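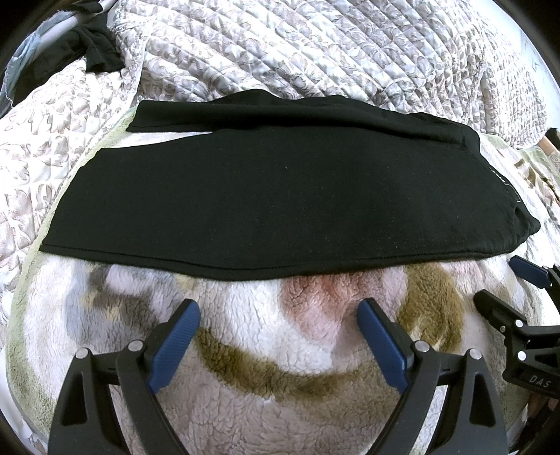 黒を黒に戻す仕事
色あせた服を染め直す町の染色店を訪ねて

私が日本語で「色があせる」という動詞を覚えたのは、学校の教室ではなく、クリーニング店のカウンターでした。黒いセーターを受け取るとき、店の人が「少しあせてきましたね」と言いました。私は「汗」のことだと思い、とても恥ずかしくなって、走って家に帰りました。辞書で調べたのはその夜です。

それから何年も、私は黒い服があせるたびに新しい黒い服を買いました。古いほうは家で着る服になり、次に寝るときの服になり、最後に雑巾になりました。これが黒い服の普通の一生だと信じていました。染め直すという方法を知ったのは、去年の春、友人が着ていたカーディガンをほめたときです。「十一年前のだよ」と友人は答えました。そして、ベレント(Berent)という店の名前を教えてくれました。

ベレントは駅から坂を上がった住宅地にあります。看板は小さく、私は一度通り過ぎました。店主はエリベルト・タマヨさん(Heriberto Tamayo)です。若いころは織物の会社で色見本を作っていましたが、会社が工場を閉じたあと、鍋とはかりを譲り受けて自分の店を開きました。

「黒は一つの色ではありません」とタマヨさんは言います。棚から三枚の布を出して、窓の近くに並べてくれました。店の奥の電灯の下では、私には同じ黒に見えました。窓のそばでは、一枚は青く、一枚は赤く、一枚は少し緑に感じられました。あせるときには、この隠れていた色が先に顔を出すそうです。茶色くなった黒いズボンは、汚れているのではなく、黒を作っていた染料のうち、青い部分が先に弱くなったのだという説明でした。

ですから、染め直しの前に、まず今の色を読まなければなりません。タマヨさんは服を裏返して、縫い代を見ます。縫い代は光に当たらないので、買ったときの色が残っています。表と裏の差を見て、足りない色を考え、染料を量ります。ノートには一着ごとに番号がついていて、私が訪ねた日の最後の番号は2914でした。番号の横には素材と重さ、それから「袖口に注意」「ボタンは外す」などの短い言葉が書いてあります。

染められる服と染められない服があります。綿、麻、レーヨンはよく染まります。ウールと絹も染まりますが、別の染料を使い、温度をゆっくり上げる必要があります。難しいのはポリエステルです。普通の鍋では色がほとんど入りません。縫い糸もポリエステルであることが多いので、綿の服を濃く染めても、糸だけが元の色で残ることがあります。元が黒い服ならば、これはあまり目立ちません。白いシャツを黒くしたい人には、タマヨさんは必ず先にこの話をします。それで注文をやめる人もいるそうです。

私は土曜日の午後、作業を見せてもらいました。綿のワンピースが鍋に入る前に、まず長い時間、水に浸されます。乾いたまま染料に入れると、むらになるからです。そのあとは、静かにかき混ぜ続けます。タマヨさんはこのとき、ラジオも消します。音楽があると、手がリズムに合ってしまい、混ぜ方が速くなるのだと言いました。私は隣に立って、何も話さないでいました。湯気は少し塩のにおいがしました。

店には長い客がいます。ファティマ・オコンクォさん(Fatima Okonkwo)は合唱団で歌っていて、舞台の衣装はいつも黒です。「照明は正直ですから」と彼女は笑います。客席からは、並んだ人たちの黒が少しずつ違うことがよくわかるそうです。以前は団員がそれぞれ新しい服を買いましたが、店が違えば黒も違い、かえってそろいませんでした。今は五月の演奏会が終わると、全員の服を集めてベレントに持って行きます。一つの鍋には入らないので何回かに分けますが、同じ日に同じ染料で染めれば、横に並んでも気になりません。

オコンクォさんが大切にしているのは、衣装のほかにもう一枚、母親から譲られた黒い上着です。これは一度も染め直していません。肩のところが日に焼けて、茶色になっています。「母がいつも窓ぎわに座っていたしるしです」と言いました。タマヨさんも、この上着は染めないほうがいいと答えたそうです。商売の人としては不思議な返事ですが、私はそれを聞いて、この店に自分の服を預けようと決めました。 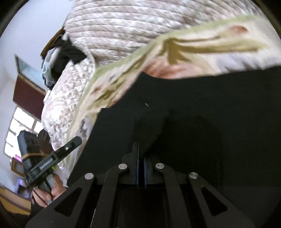

ベッドカバーの上で。

家での手入れについても聞きました。黒い服は裏返して洗い、水は冷たいほうがよい。洗剤は少なめに。色あせだと思っていたものが、実は残った洗剤の白さだったということも、たびたびあるそうです。その場合は、水だけでもう一度すすげば、かなり黒が戻ります。干すときは陰に干します。私の部屋のベランダは南向きで、日当たりがよいことが自慢でしたが、黒い服にとっては悪い部屋だったようです。

染め直した服は、最初の二回か三回、ほかの洗濯物と分けて洗います。私はこれを一度忘れて、白い靴下を灰色にしました。タマヨさんに話すと、彼は少し考えてから、「その靴下も黒くできますよ」と言いました。靴下は今も灰色のままで、私の引き出しに入っています。

私が預けたのは、最初に書いた、あの黒いセーターです。ウールなので、でき上がるまでに三週間かかりました。受け取ったとき、ひじの薄くなったところは、やはり薄いままでした。染め直しは色を戻しますが、糸を太くすることはできません。ひじには次の冬の前に、裏から布を当てるつもりです。布の色はまだ決めていません。タマヨさんには、持って行って窓のそばで選びなさいと言われています。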